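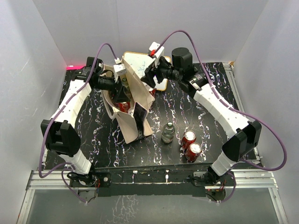 Writing rules for a two-arm cell: an interview with Masaru Ikeda

7 November 2019

Masaru Ikeda has spent most of his working life writing procedures for machines that other people operate. He came to Makulero from a packaging plant, where his subject was guarding and lockout, and he now maintains the handbook for the company's bimanual cells. The handbook is in its third issue. We spoke in the Ciltow workshop, with the second author, Eino Jääskeläinen, joining for the part on cabling.

The first issue ran to 182 clauses. Ikeda considers it a failure.

"It was complete, and people did not read it," he says. "An operator starting a shift has a few minutes. If the clause on reach overlap is on the same footing as the clause on where to file the form, both get skipped. We cut it to 50 clauses and moved everything else into annexes. The 50 are the ones I will stop a cell for."

The order of the clauses follows the order of the shift: enclosure, bases, cables, tools, objects, software. Ikeda resisted a proposal to sort them by severity of harm.

"Severity ordering is useful to the person writing the risk assessment. The person at the cell walks up to it from the front. They see the rail and the bases first, so the rail and the bases come first."

Shared space

Most of the industrial guidance he inherited assumed one arm and one fixed task. A cell with two arms facing a common table raises a different question, namely which arm has the right to a given volume at a given time. The handbook treats the table as three zones: left, right and shared. Either arm may enter the shared zone. When one gripper is inside a container, the other is to stay outside the opening unless the task sheet names a two-handed step.

"A bag is the case I use in training," Ikeda says. "With a stiff-sided bag and one gripper down in the opening, you have a tool whose exit path is straight up and nowhere else. If the second arm comes across the top, the first has no way out. The collision checker knows about the arms. It may know nothing about the sides of the bag."

The rule says that the arm inside the container has priority until its fingertips are clear of the rim. The waiting arm holds an open gripper off to the side. Ikeda is particular about the open gripper. A closed, empty gripper and a closed gripper holding something thin can look much the same from the operator's position, and he wants the state to be readable at a glance.

He also asks that the waiting arm not be parked low over loose objects. The wording here was argued over for most of June. Bavari, which supplies the task software, wanted a fixed clearance height. Makulero's operators wanted discretion.

"We ended with a height in the annex and a principle in the clause. The principle is that a controlled stop followed by some sag must not bring the tool into contact with anything. If you can't say that with confidence, go higher."

Cables

Jääskeläinen, who writes the mechanical annex, takes over at this point. His view is that cable routing is treated as housekeeping when it should be treated as part of the kinematics.

"The arm has a model. The cable does not," he says. "You run a thick cable from the tool module back down the arm, and you have to leave it enough length for the worst wrist pose. In every other pose that length goes somewhere. It stands up in an arch, or it swings out at the elbow. That volume is occupied, and it belongs in the drawing."

The annex requires the routing to be checked at four poses: fully extended, fully folded, wrist at each rotation limit. At each pose the inspector looks for tension at the module connector, contact with the table and any loop that another arm could pass through. Loops below the front rail are permitted, provided they are on the operator's side and outside the path of a chair or trolley.

Colour is the one cosmetic item he has kept. Makulero specifies a single strong colour for tool cables, different from the arm and from the table.

"A black cable on a black arm over a black table is a poor choice. We had those. You inspect them with a torch and you still miss the scuff. With purple you see where it goes."

Jääskeläinen would like to see bend radius recorded at commissioning and again after every 4000 cycles. The handbook currently asks for it at commissioning only. He describes this as an open item between himself and Ikeda, and Ikeda does not dispute the description.

Objects on the table

The handbook's section on objects is short and, according to both authors, the most often broken. It has four requirements.

1. The object list is written before the run and lives with the task sheet.

2. Duplicates are declared. If a task uses several cans of the same kind, the sheet says so, and says whether the software is expected to tell them apart.

3. Sealed drink containers are inspected for dents and leaks before each session and discarded if damaged.

4. Reflective or transparent items are flagged, so that the person reviewing a failed grasp knows to look at perception first.

"The second one was a surprise to me," Ikeda says. "I came from a line where every item was identical, and that was the whole idea. On a packing task with groceries, you have a red can in the bag and a red can on the table, and the log says 'can'. A week later you are trying to work out which one the log means. So now the start positions are written down."

On the fourth, he mentions a small clear bottle as the standard test item at Ciltow. A narrow neck and transparent sides give a depth sensor little to work with, and a cap is a small target. The handbook does not forbid such items. It asks that a cell not be signed off on opaque objects alone and then used for clear ones.

Drinks containers carry a further restriction, in that full ones may not be lifted above the tool's rated payload less a margin. The annex works an example with a can weighing 385 grams. Ikeda included it after finding that two shifts had been using different figures, one for the contents and one for the full can.

The enclosure

Walls on three sides and an open front is the usual arrangement for the Makulero cells. Ikeda is careful about what the walls are for.

"They keep the background plain and they stop a dropped item rolling away. They are not guards unless someone has assessed them as guards. I have had visitors lean on one while the cell was live, having taken it for a barrier."

The third issue therefore requires the task sheet to state the function of each panel. The open side is governed by a marked standing line and a speed limit that applies whenever a person is inside it. Any reach over the front rail requires both arms to be stopped, including the arm that is not involved in the task. Ueda, the integrator that builds the frames, had proposed stopping only the nearer arm. Ikeda rejected this on the grounds that the operator's attention would be on the stopped one.

Marks and scratches on panels are recorded at the monthly inspection. A new scratch at elbow height is treated as a contact until someone shows otherwise.

What was left out

Asked what he removed from the first issue with most regret, Ikeda names a clause on handover notes. It obliged the outgoing operator to write down anything unusual about the cell, including noises. It was dropped because the notes were almost always blank.

"I would like it back in some other form. A blank note tells you the box was there. It doesn't tell you the cell was quiet."

Jääskeläinen's answer is a table of torque values for the base clamps, which was moved to the supplier's documentation. He keeps a printed copy of the old table at his bench and intends to argue for its return in the fourth issue. Comments on the current issue are open to all three workshops, and are to be sent to the annex editor with the clause number in the subject line.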